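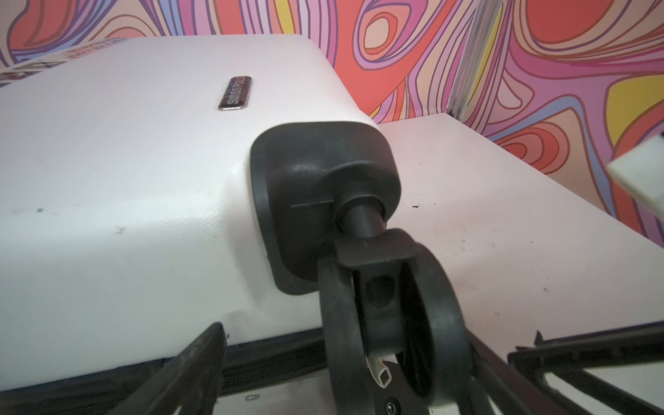

Figure 1. Wrist-camera view at the caster of a hard-shell suitcase, with one gripper finger on either side of the wheel assembly.

Unit 6: Household and Shop-Floor Chores - What Can Machines Do Now?
Course handout, Introduction to Service Automation
Instructor: Krum Delić

Purpose of this unit

The first five units dealt with the parts of a robotic system: arms, joints, grippers, cameras and the software that links them. This unit takes up the question most students raise in the first week, namely whether such systems are ready to take over ordinary chores. The answer depends a great deal on what is meant by a chore and what is meant by ready, and the greater part of these notes is spent on those two words.

Students should read the whole handout before the Friday session and bring written answers to the two preparation tasks on the last page.

6.1 What counts as a chore

A chore, for the purposes of this course, is a task that a person of ordinary ability performs without special training, in a place that was not arranged for a machine. Emptying a dishwasher is a chore. So is moving a customer's bag from a counter to a shelf, wiping a table, or replacing a worn wheel on a piece of luggage when the screws are easy to reach.

Welding a car door is not a chore in this sense, although machines have done it well for decades. The door arrives in the same position each time, the lighting is fixed, and the fixture was built by engineers who knew what the robot could reach. When a news report states that robots "already do" a certain kind of work, the student should first ask how much of the surroundings was prepared in advance.

The shop floor lies somewhere between the two. A repair counter has a bench, a set of tools and a known list of jobs, but the objects that come across the bench differ from one customer to the next.

6.2 Why luggage is a useful case

Suitcases are used as the running case in this unit. They are common, the jobs done on them are easy to understand, and nearly every difficulty in chore robotics appears in at least one of them.

Consider the corner in Figure 1. The shell is white, finely textured and softly rounded at the edges. The wheel housing and the caster are black, and so are the gripper fingers. A student looking at the figure has no trouble telling finger from fork bracket. A vision system must be able to do the same, and where black parts stand close to black parts it has less contrast to work with. Small features matter as well. The cream-colored tag between the wheel halves would be of little interest to a person, but a planner that treats the caster as a plain solid shape has left it out.

Three properties of the caster deserve attention.

First, it swivels. A spinner wheel is designed to turn freely about its stem. If a finger touches one side before the other, the part may rotate away from the position in which it was seen. The plan was made for one pose and the contact takes place in another.

Second, it is attached to something much larger. A force applied at the wheel is passed on to the suitcase, and a light, empty case on a smooth surface can slide or tip. A person steadies the case with the other hand, often without noticing. A single arm has no other hand, and the case must be held by a clamp, by its own weight, or by a second arm.

Third, the shape has hollows. The fork in the figure has a slot in its middle, and the wheels stand on either side of the bracket. Hollow and curved parts offer fewer flat places for two fingers to close on, and a grip that looks sound from one angle may rest on an edge.

6.3 Levels of readiness

The course uses a scale of four levels. It is a teaching scale and should not be quoted as an industry standard.

Level A: Demonstrated. The task has been completed on at least one occasion, with people nearby who could step in.

Level B: Repeatable. The task is completed many times with the same object in the same place.

Level C: Varied. The task is completed with objects and positions the system has not met before, and the failure rate is known and published.

Level D: Unattended. The task is completed in an ordinary home or shop with no technical staff present, over a period of months, at a cost the owner accepts.

Most public videos show Level A. Much good laboratory work is at Level B. The distance from B to C is where the greater part of current research effort goes, and it is easy to underestimate. Going from C to D is partly a matter of engineering and partly one of service, insurance and price.

Students often place a system one level too high. The usual cause is that a video has been edited, sped up, or made under remote control by a human operator. None of these practices is improper when it is stated. The reader's duty is to look for the statement.

6.4 Worked case: the Lavomano trial

Lavomano was a trial of a single-arm bench system at the Zasolholm repair workshop. The system was given one family of jobs: locate a caster on a suitcase, take hold of it, turn it to a set direction, and release it. It did not remove screws and did not handle replacement parts.

The trial ran to 789 attempts. Of these, 164 ended in failure, where failure was defined as any attempt in which a person had to touch the suitcase or the arm. This leaves 625 successful attempts, or slightly more than 79 percent.

Whether that is a good result depends on the use. For a laboratory report it is respectable. For a repair counter it is poor, as roughly every fifth job would call a member of staff away from other work, and the staff member could have turned the wheel by hand in a moment.

The workshop's own target, set before the trial began, was no more than 10 failures in 2000 attempts. Students should work out this rate as a percentage and compare it with the rate obtained. The difference is the most instructive figure in the unit.

The failures were sorted by cause. The most frequent was rotation of the caster on first contact. Next came slipping of the fingers from a curved surface, followed by movement of the whole suitcase. Errors of vision came last, which surprised the staff. In earlier discussions they had expected the camera to be the weak point and the hand to be dependable.

6.5 What works today

It would be wrong to leave the impression that nothing has been achieved. Several kinds of chore are within reach or already in daily use.

Floor cleaning works well on open, level floors. The machine need not grasp anything, and a missed patch can be cleaned on the next pass.

Moving closed boxes and bins of known size is dependable in warehouses.

Picking single rigid items from a bin and placing them in another has improved a great deal, particularly with suction grippers, provided that the items have smooth faces and are not fragile.

Folding cloth, loading mixed dishes and opening unfamiliar zippers remain difficult. These tasks involve soft or jointed objects whose shape changes as they are handled. The suitcase brings both groups together: a rigid shell, a swiveling wheel and a fabric zipper band all occur within a short distance of one another.

6.6 The question of cost

A system may perform a chore and still not be worth installing. At the Skarkeck lost-property counter, which considered a similar arm for sorting bags, the decision turned on floor space. The arm required a cleared zone that would have taken up half of the counter, and staff would have had to place each bag in it by hand. The labor saved was smaller than the labor added.

When evaluating a proposal, students should list every action a person must still perform: placing the object, clearing dust and scraps from the surface, restarting after a fault, and checking the result. This list is commonly left out of project summaries - and it is commonly the longest one.

6.7 Terms to know

Caster: a wheel mounted in a fork, which may swivel about a vertical stem.
Compliance: the ability of a gripper or arm to give slightly under contact.
Pose: the position and orientation of an object taken together.
Wrist camera: a camera mounted near the gripper, which moves with it.
Regrasp: releasing an object and taking hold of it again in a better way.

Preparation tasks

Task 1. Choose one chore from your own home. Describe the surroundings as a machine would find them, without tidying first. State the level on the scale in 6.3 that you believe current systems have reached for this chore, and give your evidence.

Task 2. Using Figure 1, propose two different ways for a two-finger gripper to hold the caster. For each, state which of the three properties in 6.2 is most likely to cause a failure and how the failure could be detected.

Answers should not exceed one page each. The Friday session meets in the Czarnecka seminar room. Printed copies are preferred, and diagrams may be drawn by hand.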